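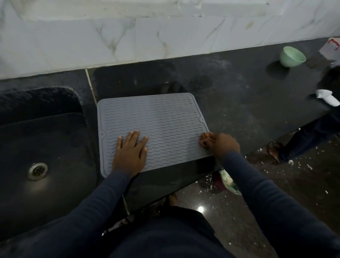
3.2 Collection of demonstrations

Figure 2. View from the head camera during the mat task. The left hand lies flat on the mat and the right hand is at its edge, beside the sink.

We recorded 336 demonstrations by hand in home kitchens, and 38 more by remote control with the Drerkum arm. In the mat task, the demonstrator lays a silicone drying mat on the counter and smooths it. The colour of the mat in Figure 2 is close to that of the stone, and for this reason we labelled the mat borders manually. Labelling was done in Kikero by the second author, H. Moussa.

The task needs both hands at the same time. With remote control this was difficult for our operators, who often lifted the mat again when they released the corner. We kept these trials in the training set but marked them as corrections. Other people were allowed to stay in the kitchen during recording, as they would in normal use. Wrist positions were estimated from the head view only, and segments where a hand left the view for more than 800 ms were removed.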